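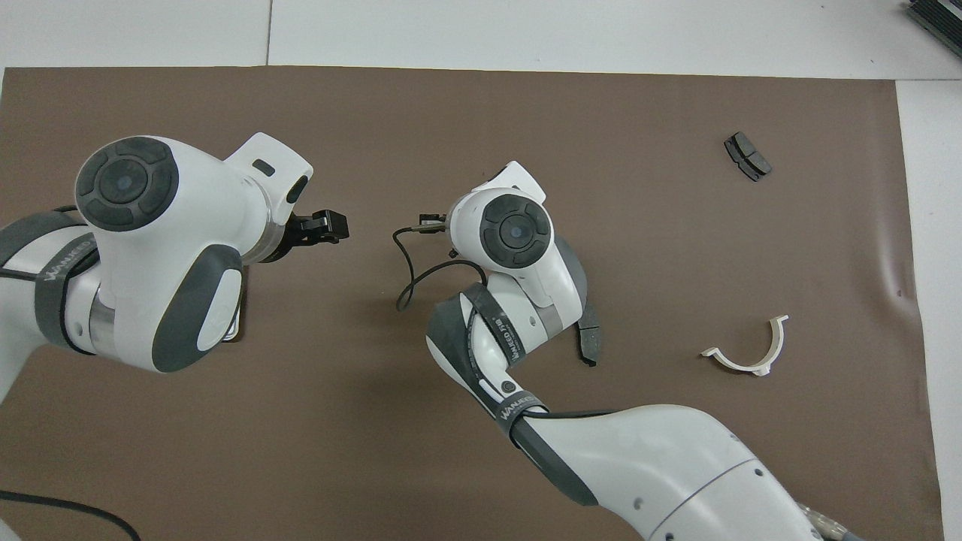 Two white and gray robot arms over a brown mat.

What on earth is a scrum?

The first time I watched a rugby match I was nine, and I spent most of it asking my aunt questions. She was very patient. Then 16 grown men bent over, put their heads together and started shoving, and I asked if they'd lost something in the grass.

It was a scrum! I've played in hundreds of them by now, and I still get asked about them more than any other part of the game. So let's go through it.

When does a scrum happen?

A scrum is a way of starting the game again after a small mistake. The most common mistake is called a knock-on. If you fumble the ball and it goes forward off your hands or arms, and then it hits the ground or another player, that's a knock-on. Throwing a pass forward counts as a mistake too.

The referee blows the whistle and points to a spot on the field. The team that didn't make the mistake usually gets to put the ball in, and that's a big help to them, as you'll see in a minute.

Who's in it?

In full-size rugby (the kind with 15 players a side) each team sends eight players into the scrum. They're called the forwards. They line up in three rows, and every spot has its own name and its own shirt number.

The front row is numbers 1, 2 and 3. The two on the outside are props, and the one in the middle is the hooker. Props really do prop things up. They hold the whole scrum steady, and they're usually some of the strongest people on the team.

The second row is numbers 4 and 5, and they're called locks. Locks tend to be very tall. They put their heads in the gaps between the hooker and the props, and they push like mad. Some of them wear a soft cap or wrap tape around their heads so their ears don't get rubbed sore. I was a lock for one season and my ears have never forgiven me.

The back row is numbers 6, 7 and 8. Numbers 6 and 7 are flankers and they hang on to the sides. Number 8 is called... number eight. I guess they ran out of names. Number eight is right at the back and can often control the ball with their feet when it gets there.

There's one more person you should look out for, and that's the scrum-half, who wears number 9. The scrum-half isn't part of the pushing. They roll the ball in, then run around to the back and wait for it to come out.

Crouch, bind, set

You might think both teams just run at each other. They don't, and it would be really dangerous if they did. The referee calls out three words, and everybody has to wait for each one.

Crouch means bend your knees and get low, with your back flat like a table.

Bind means the props reach out and grab hold of the shirt of the prop across from them. They have to keep that grip the whole time.

Set means the two front rows come together. Their heads slot in side by side, a bit like the fingers of two hands when you link them up.

Once it's all steady, the ball goes in through the gap in the middle, which is called the tunnel. Now the hooker sticks out a foot and hooks the ball backward. (So that's where the name comes from. I was about twelve before I worked it out.) The ball gets rolled back through everybody's feet until it pops out near number eight.

Why can't they just pick it up?

Hands aren't allowed in there! If you reach down and grab the ball in the middle of a scrum, the other team gets a penalty. You can't fall down on purpose either, or twist the whole thing around by pulling. If it starts to collapse, the referee blows the whistle right away and everyone stops pushing.

Is it all about being big?

I used to think so. Then I met Mikkel Hjaltadóttir, who played prop for Plenda and was smaller than nearly everyone he pushed against. He taught me that the trick is to get low and push at the same moment as your friends. Eight people pushing one after the other hardly move anything. Eight people pushing together on one shout can send the other team backward.

You can test this at home with a heavy box – ask a grown-up first. Stand up tall and try to push it across the carpet. Now bend your knees, get your back flat and try again. Feel the difference? Your legs are doing the work the second time, and your legs are much stronger than your arms.

The best scrum I ever saw was up at Nordin one March. There were 2,149 people watching, and the rain was coming sideways. Plenda were right next to their own goal line and Nordin had the ball in the scrum. Everybody around me figured Nordin would score. Then Plenda gave one huge shove and Nordin went skidding back through the mud, and the ball squirted out on the wrong side. I yelled so loud I dropped my sandwich.

Do kids play with scrums?

It depends how old you are and where you live. The youngest players often don't have scrums at all. When you do start, it's usually with just a few players on each team and no pushing, so you can learn how to stand and hold on safely. At Colla, where I help out now, our beginners spend a whole practice just on crouching. They groan about it every year, and every year somebody tips over and sets off the rest of the row.

Please don't try a real scrum in the yard, even with your very best friends. Necks are important. You need a coach there who knows how to set it up.

Some words to remember

Knock-on: when the ball goes forward off your hands or arms by mistake.
Forwards: the eight players who make up the scrum.
Tunnel: the gap between the two front rows.
Put-in: when the scrum-half rolls the ball into the tunnel.

Next time I'll do lineouts, where players get lifted up in the air to catch the ball.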